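Primum tidying kit from Drudlow – eight weeks in, and one proper scare

I've been running the Primum hands and the Chien control software on our two-legged robot at Siltby since the winter, and I still grin every time it sets off across the room. The fingers are lovely! They close softly, they cope with awkward shapes, and the whole kit went on in an afternoon with one hex key and a lot of tea.

So, the fault. On run 126 of the cushion routine the right hand closed on a pillow and wouldn't let go. The software said "open", the fingers stayed shut, and the robot carried on to its next step with its weight going forward. I hit the stop button and it froze, leaning, which was enough to put me off my biscuit.

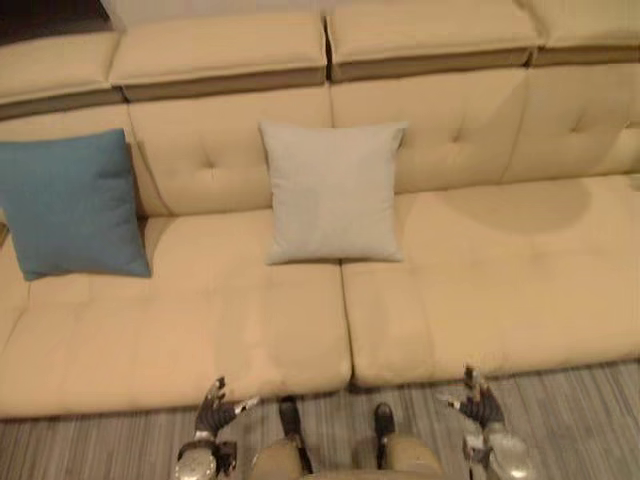
Both hands up at the front of the sofa, teal and light grey pillows against the back.

The log showed the hand had dropped off the network for 200 milliseconds and come back with its old grip command still loaded. Chien never checked the real finger position before moving on – a bad gap in something that works near people and furniture. Drudlow sent a patch in 8 days, and now a hand that goes quiet stops the whole robot until you clear it by hand. I've done 30 runs since, pulling the cable on purpose in some of them, and it has stopped every time.

I'd still like a louder warning. The beep is tiny, and the message sits at the bottom of a menu I rarely open.

Would I buy it again? Yes, gladly, but put the patch on before you power up the arms, and keep the stop button within reach (mine now hangs round my neck). Four stars, and the fifth is waiting for that beep.

Posted March 24, 2022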